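Cord and Cable Tips: What's Worth Doing and What Isn't

I get sent a lot of cord advice. Most of it wants you to buy something. I've tried a fair amount of it in my own kitchen and garage, and a good half of it made things worse. Below is what survived, plus a few things that didn't.

Toilet paper tubes
Everybody's favorite. You fold the cord, stuff it in a tube, and stand the tubes in a shoebox. Looks terrific for a week. Then the tubes get crushed, the long cords won't fit, and you are the owner of a shoebox full of trash. Fine for phone chargers, maybe. Skip it for anything with a fat plug.

Bread clip labels
These I'll allow. Write on the clip with a permanent marker and snap it on near the plug. They fall off thicker cords no matter what the pretty pictures show, so use masking tape on those. Fold the tape over itself to make a flag and write on both sides.

Winding around your elbow
Your dad did it, mine did too, and it puts a twist in the cord every time around. Big loose loops laid in one hand are better. If the cord fights you, give it a half turn between your fingers as each loop goes on. Don't pull it tight at the plug end, where cords tend to wear out first.

Fancy cord wraps
I bought the Jitus straps, a pack of 7, and the hook side filled up with lint by July. Plain hook-and-loop tape cut off a roll does the same job. Rubber bands dry out and stick to the cord. Twist ties are okay on lamp cords and useless on anything heavier.

Baskets and bins
A deep tote is where cords go to get knotted. I'd take a plain open basket with mesh sides, one you can see into, and I'd put very little in it. A power strip and its coiled cord is plenty for a small one. Once you start piling things on top, you're back to digging. The Clurer bins with the snap lids are nice enough, but I have never once put the lid back on.
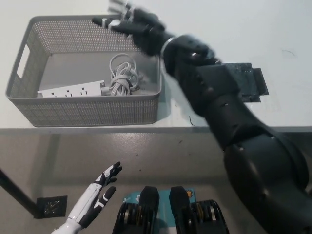
Hiding a power strip in a box
No. I know the boxes are sold for it. I still don't like shutting a loaded strip up where heat can't get out and I can't see it. Same goes for running one under a rug or behind a stack of towels. Store it in whatever you want when it's unplugged. When it's working, leave it out in the open.

Plugging one strip into another
Also no. If the cord won't reach, get a strip with a longer cord. Space heaters and toaster ovens go straight to the wall outlet.

Cleaning sticky cords
Unplug first. A damp rag with a drop of dish soap gets kitchen grease off. Wipe away from the plug and let the cord dry completely before you use it. I've seen baby oil recommended to make old cords "like new." It makes them slippery, and the dust loves it. A cord that has gone stiff or cracked goes in the trash.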